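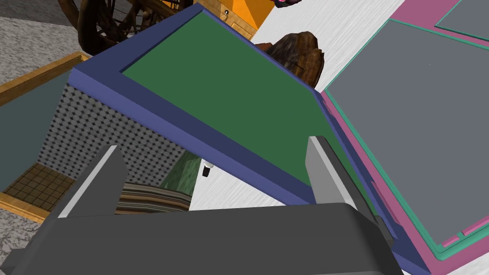
机器到底能不能收拾桌子了?(七月简讯,第三条)

2024年7月9日 本刊编辑部

赶着截稿写的,想到哪写到哪,见谅。

上期有读者来信问,家务机器人喊了这么多年,究竟到哪一步了。正好我们一直在跟Witon的仿真测试,就拿它说。题目很土:桌上一堆托盘和杂物,让夹爪把托盘端起来,挪开,放好。没别的了。人干这活不过脑子。

模型看的就是上面这种画面,电脑渲染的。两根浅灰手指张得很开,中间是蓝框绿底托盘的边。托盘是斜翘着的,下面还压着个满是小点纹的盒子,旁边紧挨着一个粉框托盘,缝很窄。难就难在这:边要夹得准,翘着的东西重心不好估,往右偏一点就蹭到隔壁。

先说数。Witon今年一月跑的那一轮,每个模型500次,12种摆法。最好的一个,托盘单独放时很像样。一旦挨着别的东西,成功率掉到40%。掉得比我们预想的狠。失败里头一大半不是没夹住,是夹住了,抬的时候把邻居带跑了。仿真里带跑就带跑,重置一下完事。家里带跑的是一碗汤。

Ellau那边做法不一样,不追求一把端走,先推,推出条缝再夹。慢。看着像个犹豫的实习生。但稳了不少,他们自己说挤在一起的场景改善明显,具体数字没给,我们也没催到,下期再追。

再说车间。Watton的包装线上已经有类似的活在跑,周转箱,尺寸统一,颜色统一,来料位置也基本固定。这种环境机器早就能干,而且干得比人耐烦。可线上一换供应商,箱子边沿厚了一点,就得停下来重新调。厂里的人跟我们讲,最怕的不是坏,是“差一点点”。这话记下来了。

所以现在的大致判断:

车间,箱子规整的,能用,已经在用。
车间,混料混箱的,能演示,离不开人盯着。
家里,单件东西从台面拿到另一处,快了。
家里,真的收拾一张乱桌子,还早。别信视频,视频都是挑过的,而且多半加了速。

还有个老问题,仿真里练好的,搬到真机上剩多少。Yilma整理过一份记录,总共1712条真机尝试,全是托盘、盘子、浅盒一类扁的东西。翻了一遍,印象最深的是摩擦。渲染里的面再怎么逼真,滑不滑是另一回事。真桌子上有油,有水渍,托盘底下还会粘一粒米。这些没有几家老老实实建进去。

也别太悲观。两年前同样的题,连托盘边都找不准,夹爪在空中比划半天。现在至少知道该往哪伸手了,夹不好在再说夹不好的。进步是有的,就是比发布会上讲的慢。

有读者问要不要现在买。我们的意见,扫地的可以买,别的等等。洗碗机不算机器人,但真的好用,建议先买那个。

下期计划:叠衣服。还有Ellau的数字,如果要的到的话。手头有车间实测记录、愿意分享的读者,直接回复本邮件就行,厂名可以隐去。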